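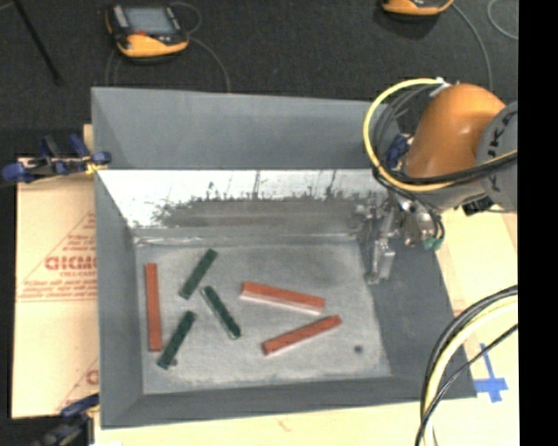 通い箱（かよいばこ）は、事業所と事業所のあいだ、または同じ事業所の工程と工程のあいだで、品物を運ぶために繰り返し使用される箱の総称である。通函（つうばこ、つうかん）と呼ばれることもある。段ボール箱のように到着した先で処分される箱に対して、通い箱は中身を出した後で送り主に戻されるか、共同の保管場所に戻されて、次の輸送に使われる。

この項目では、主に部品や半製品の輸送に用いられる硬い箱について述べる。布製の袋、かご台車、液体用のタンクなどは、返却して使う点では同じであるが、取り扱いの方法がかなり違うため、必要な箇所でだけ触れる。

目次
1 名称
2 歴史
3 形状
4 材質
5 寸法と積載
6 箱の中の品物の置き方
7 運用
8 洗浄と点検
9 紛失の問題
10 事例
11 環境面の評価
12 関連項目

名称

「通い」という言葉は、同じ場所のあいだを何度も行き来することを表す。古い商習慣では、掛け売りの内容を書きとめる帳面を「通い帳」と言い、酒屋が客に貸した徳利を「通い徳利」と言った。通い箱という名称も、この使い方の中に置いて理解することができる。

工場の現場では、通い箱という正式な言い方よりも、短い呼び名のほうがよく聞かれる。「コンテナ」「コンテナ箱」「番重」「トレー」「プラ箱」などがあるが、これらの指す範囲は会社によって一致しない。番重はもともと食品を運ぶ浅い箱を指すもので、深い箱を番重と呼ぶことは少ない。また、「コンテナ」は海上輸送の大型コンテナと同じ語であるから、契約書の中では「小型容器」「折りたたみ容器」などと書き分けることが望ましいとされる。

英語では returnable container、reusable transport packaging などの語が対応する。前者は返却されることに、後者は再び使われることに重点がある。日本語の通い箱は、どちらかといえば前者に近い。

歴史

返却を前提とする容器は、容器そのものが高価であった時代には普通のものであった。樽、木箱、陶器の瓶などは、中身よりも長い期間使われることが多く、空になった容器を集める仕事も存在した。日本では、酒や醤油の樽が別の用途に回されながら、長く使われた。

段ボール箱が普及すると、輸送用の箱を送り返す必要は小さくなった。軽く、安く、使わないときは平らにたたむことができるためである。木箱はこの時期に多くの分野で姿を消した。しかし、重い金属部品を扱う分野や、毎日決まった相手に決まった量を送る分野では、硬い箱の利用が続いた。

合成樹脂の箱が広まると、通い箱の性格は少し変化した。木箱は一つ一つの寸法にばらつきがあったが、金型で成形された箱は寸法がそろい、機械による搬送や自動倉庫での保管に適していた。箱は品物を包むだけのものから、設備に合わせて設計される部品の一種になったと言ってもよい。

形状

通い箱の形状は、空のときにどのように場所を節約するかという点から、次の種類に分けられる。

ストレート型は、側面が底面に対して垂直に近いものである。内部の容積を最も広く取れるが、空の箱を重ねても高さが減らないため、返送のときの積載効率は低い。距離の短い工場内の移動で多く使われる。

ネスティング型は、側面に傾斜があり、上の口が底よりも広いものである。空の箱を別の箱の中に入れ子のように重ねることができ、返送の体積を小さくできる。一方で、底の面積が口の面積より小さくなるので、角ばった品物を詰める場合には壁際に無駄な空間が残る。傾斜の角度を大きくすれば重ねやすくなるが、容積は減る。この二つの関係は、ネスティング型の設計において最初に決めなければならない事項である。

折りたたみ型は、側面に蝶番の部分を持ち、空のときに平らにできるものである。返送の効率はよいが、可動する部分があるために壊れやすく、重い品物には向かないことがある。また、蝶番のすきまに切りくずや粉が残りやすい。

このほか、向きを変えることで積み重ねと入れ子の両方ができる型がある。この型では、作業者が向きを間違えると上の箱が下の箱に落ち込み、中身を傷つける恐れがある。そのため、短い側の片方だけに色や印を付けて、向きを見分けられるようにする場合が多い。

材質

樹脂製の通い箱には、主にポリプロピレンとポリエチレンが使われる。ポリプロピレンは剛性が比較的高く、繰り返しの曲げにも耐えるが、低温では割れやすくなるものがある。冷凍倉庫で使う場合は、耐寒性を高めた材料を選ぶ必要がある。ポリエチレンは衝撃に強いが、荷重を長くかけると変形が残りやすい。

電子部品には、静電気を逃がすための導電性の箱が使われる。炭素を混ぜる方法が古くからあり、その場合は箱の色が黒になる。

金属製の箱は、鍛造品や鋳造品のように、重くて角のあるもの、または熱の残るものに用いられる。木製の箱は現在でも一部で使われるが、国境を越える場合には、害虫の移動を防ぐための処理が求められることがある。

色は材質そのものの問題ではないが、管理のうえでは重要である。取引先ごとに色を決める方法、工程ごとに決める方法、良品と不良品で分ける方法がある。一つの工場の中に二つ以上の規則があると混乱のもとになるため、色の意味は一つの規則に統一するのがよい。汚れの目立ちにくさを理由に、中間的な色が選ばれることもある。

寸法と積載

通い箱の外寸は、パレットの上にすきまなく並ぶように決められることが多い。パレットの一辺を整数で割った長さを基準とすれば、大きい箱と小さい箱を同じ段に混ぜて積むことができる。この考え方をモジュール寸法という。

外寸と内寸の差には注意が必要である。側面の補強のリブ、持ち手、積み重ねのための縁などがあるため、カタログの外寸から想像するより内部は狭い。傾斜のある箱では、内寸が口の部分の値なのか底の部分の値なのかを確認しなければならない。長い部品が口には入るのに底では水平にならない、という失敗は、箱を選び直す理由としてよく知られている。

一箱の総重量は、人が持ち上げる作業を含むかどうかで大きく変わる。持ち手の位置、持ち上げる高さ、一日の回数によって適切な重さは異なるので、箱の耐荷重をそのまま作業の上限にしてはならない。

箱の中の品物の置き方

箱の中の品物の置き方は、整列とばら入れに大きく分けられる。

整列では、仕切り板や成形した中敷きを用いて、品物を決まった位置に置く。数を確認しやすく、品物どうしの接触を防ぐことができる。加工面に傷を付けてはならない部品や、塗装後の部品に適している。中敷きは品物に合わせて作られるので、設計変更があると使えなくなるという弱点がある。

ばら入れでは、品物を箱に直接入れる。ねじ、棒材の切断品、小さな成形品など、多少の接触が問題にならないものに使われる。入れる時間は短いが、取り出すときに向きがそろっていないため、次の工程で並べ直す手間が生じる。箱の底の隅に残った品物を見落とすことも多く、底の色を品物と違う色にすることは、簡単で効果のある対策である。

中間の方法として、向きだけをそろえて仕切りを使わない入れ方がある。輸送中の振動で向きが崩れるので、短い距離の移動に限って採用されることが多い。

運用

通い箱の運用には、所有者が誰であるかによって三つの形がある。

第一は、品物を送る側が箱を所有する形である。箱の仕様を自由に決められるが、相手先からの返却が遅れると、自社の出荷が止まることになる。

第二は、品物を受け取る側が箱を所有し、空箱を供給業者に渡す形である。組立工場が多くの供給業者から部品を集める場合に見られる。受け取る側の棚や搬送設備に合わせた箱を使える利点がある。

第三は、箱を専門の会社から借りる形である。季節によって必要な数が変わる業種に適している。料金は日数による場合と、輸送の回数による場合がある。

必要な箱の数は、一日の使用数に、箱が一回りするのにかかる日数を掛けて求め、これに予備を加える。一回りの日数には、輸送の時間だけではなく、受け取り側の倉庫で待つ時間、空になってから集められるまでの時間、洗浄の時間を入れなければならない。計算上の日数と実際の日数が違う場合、原因の多くは空箱の待ち時間にある。

洗浄と点検

食品と医薬品の分野では、返却された箱は原則として毎回洗浄される。機械部品の分野では、油や切りくずの付着の程度によって間隔が決められる。洗浄の後の乾燥が不十分であると、金属部品にさびが生じ、紙のラベルがはがれる。箱を伏せて置くだけでは縁の内側に水が残る形状もあるため、送風による乾燥を組み合わせることがある。

点検では、底の割れ、縁の欠け、持ち手のひび、変形の有無を見る。変形した箱は、人の手で扱うあいだは問題が表れにくいが、自動搬送の設備では詰まりの原因になる。古いラベルの上に新しいラベルを貼ることは、誤読を招くので避けるべきである。

紛失の問題

通い箱は丈夫で便利な形をしているため、本来の経路の外で使われやすい。工具入れ、ごみ入れ、踏み台などへの転用が代表的である。踏み台としての使用は、転倒の危険があるので、多くの事業所で禁止されている。

紛失を減らす方法としては、箱に所有者の名前を刻印すること、貸出と返却の数を伝票に記入すること、保証金を設けること、個別の番号や無線タグによって一箱ずつ追跡することがある。個別の追跡は効果が高いとされるが、読み取りの作業が徹底されなければ、記録と現物の差はかえって見えにくくなる。

事例

ハストネス（Hastness）の部品加工業者プリヴィコ（Plivico）は、取引先ニトライ（Nyitrai）との輸送を段ボール箱から通い箱に切り替えた。最初に用意した箱は502個であった。ところが、一回りの日数を短く見積もったために2月に箱が不足し、一部の出荷で段ボール箱を再び使うことになった。

同社の物流担当であったユディト・バコシュ（Judit Bakos）は、不足の原因を調べ、取引先の検査場の横に空箱が集められないまま置かれていたことを報告した。その後、箱は996個に増やされ、空箱の回収は週2回に改められた。追跡には「ウヴラー」（Wuvuler）という管理ソフトウェアが使われ、36日を超えて戻らない箱が一覧に表示されるようになっている。バコシュの報告書は2024年7月17日付で社内に配布された。報告書の中では、箱を増やすことよりも回収の回数を先に見直すべきであったと述べられている。

環境面の評価

通い箱は、一度で処分される箱に比べて廃棄物が少ない。ただし、環境への影響が常に小さいとは限らない。製造に使う材料が一個あたりでは多く、空箱の返送と洗浄にもエネルギーが必要になるからである。比較を行うときには、使用回数、輸送距離、返送時の積載率、紛失率を条件として示すことが求められる。

使用回数が少ないうちに失われた箱は、段ボール箱よりも大きな負担を残すことになる。この点で、紛失の防止は費用の問題であると同時に、環境の問題でもある。寿命を終えた樹脂製の箱は、粉砕して同じ用途の原料に混ぜることができるが、異なる材料のラベルや金属の部品が付いている場合は、事前に取り外さなければならない。

関連項目

段ボール箱
パレット
番重
モジュール寸法
静脈物流
自動倉庫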